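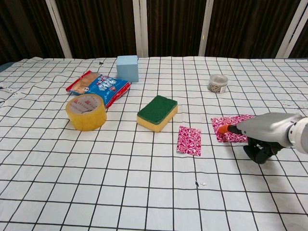
Quiénes somos
Julio
Por Amber Van Dijk, Secretaría General

La Escuela Clurnden de Comercio y Administración es un centro privado de formación profesional dedicado a la enseñanza de la gestión comercial, la contabilidad y la distribución minorista. Fue creada por un grupo de comerciantes de la comarca de Sustton que deseaba ofrecer a sus empleados una preparación reglada, y conserva desde entonces una relación estrecha con el comercio local.

El centro está dirigido por Geert Dekker, profesor de contabilidad de costes, a quien corresponde la representación de la escuela ante las administraciones y las empresas colaboradoras. La jefatura de estudios y la secretaría completan el equipo directivo, que se renueva cada cuatro años.

Enseñanza

La oferta académica comprende un ciclo de gestión administrativa, un ciclo de actividades comerciales y un programa de especialización en compras y surtido. Los tres se imparten en turno de mañana; el segundo puede cursarse también en horario vespertino, a partir de las 18:30, para facilitar la asistencia de quienes ya trabajan.

En el curso actual figuran matriculados 132 alumnos. Ningún grupo supera los 20 estudiantes, límite que el reglamento interno fija desde la fundación y que la dirección ha mantenido incluso en los años de mayor demanda. Cada alumno tiene asignado un tutor, con el que se reúne al menos una vez por trimestre.

Las asignaturas de contabilidad y derecho mercantil siguen el programa oficial. A ellas se añaden materias propias del centro - correspondencia comercial, cálculo de márgenes, atención de reclamaciones - cuyo contenido revisa el claustro al terminar cada curso.

Prácticas en empresa

Todos los estudiantes realizan un periodo de prácticas en el último semestre. La escuela mantiene convenios con la cadena de alimentación Brouwer y con el mayorista de papelería Jetell, así como con pequeños comercios de la zona. Las plazas se adjudican atendiendo al expediente y a las preferencias expresadas por el alumno, previa entrevista con la empresa de destino.

Biblioteca y antiguos alumnos

La biblioteca, abierta también a los vecinos, reúne 2764 volúmenes de economía, legislación y técnica comercial, además de una colección de catálogos de almacenes que se consulta en sala. El préstamo es gratuito para los alumnos y para los miembros de la asociación de antiguos alumnos, que cuenta con 1497 inscritos y organiza cada primavera una jornada sobre el pequeño comercio.

Admisión

El plazo ordinario de solicitud se abre en marzo. Los aspirantes deberán presentar el título exigido para el ciclo elegido y una carta de motivación. Las becas del centro cubren la mitad de la matrícula y se solicitan en el mismo impreso - no se admiten peticiones posteriores a la inscripción. La secretaría atiende al público de 9:00 a 13:30, excepto en agosto.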